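Indville

Indville is a small town in the valley of the Lungu, a slow river which gives its name also to the lower part of the settlement. The town has 1067 inhabitants. It is known in its region mostly for its wooden houses with two floors, for the spring market, and for the old ferry to Undedard on the opposite bank.

Name

The origin of the name is not fully clear. The older maps give the place as Inde or Inde Landing, and the ending was added when the post office was opened. A local story connects the name with a ferryman called Ind, but no written source supports this.

Geography

The town lies on two terraces above the river. The upper terrace is dry and holds the church, the school and the main street. The lower terrace, called simply Lungu by the people who live there, is close to the water and was flooded many times before the bank was raised. Between the two terraces there is a steep slope with public steps and one road, which makes a wide turn around the old timber yard.

The winters are long but not very cold. Most of the rain falls in April, and in this month the ferry sometimes does not run.

History

The first permanent houses were built in 1855 by families who cut timber in the forest of Vedum, to the north. The logs were floated down the river and sawn in the town. Three sawmills worked at the same time in the best years, and together they gave employment to up to 700 persons, many of whom walked every day from the villages nearby.

After the railroad was built on the Undedard side, the trade moved over the river, and the sawmills closed one after another. The last building was used as a store for grain and later as a dance hall. Its brick chimney still stands. The town did not become empty, as happened with other timber places in the valley, because the school stayed and took pupils from both banks.

The history of the town was collected by the schoolteacher Despina Mocanu, whose book The Lower Terrace is still the main source for the early period. Some of her dates for the floods were later corrected by Paula Hodoroagă, who compared them with the ferry records.

Economy

Today most of the working people travel to Undedard. In the town itself there are a bakery, a furniture workshop, a garage for farm machines and several small shops. Plums and walnuts are grown on the south slope, and a part of the harvest is sold dried at the spring market. The furniture workshop uses mainly ash and beech, and repairs windows for the older houses.

Houses and interiors

The typical Indville house is narrow, with the short side to the street. It has a stone base, and above it the walls are of sawn boards, painted in dark red or left without paint. The kitchen is at the back. The main room takes the full width of the house, and the stairs usually go up directly from it – a closed stairwell is rare and is found only in the houses of the sawmill owners.

The stairs were made by the same carpenters who made the floors, and often from the same wood. Older stairs are steep and have no railing on the wall side. In the later ones the treads are deeper, and the railing posts are turned on a lathe. Many families have changed the lower room into a place for work or study, and the kitchen has become the room where guests are received.

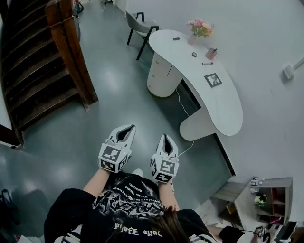
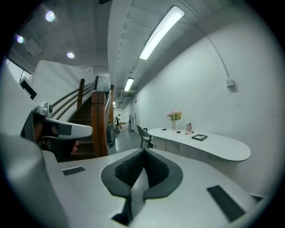

Indoors in Indville. The second picture includes a wooden staircase with dark brown treads.

Transportation

The ferry between Indville and Undedard carries passengers, bicycles and light cars. A bridge was planned more than once, but the soft ground of the lower terrace made the work too expensive. A bus goes to Vedum in the morning and returns in the evening. The public steps between the terraces were closed for repair and opened again on Feb 1, 2022, with new lamps and a handrail on both sides.

See also

Lungu (river)
Undedard
Vedum forest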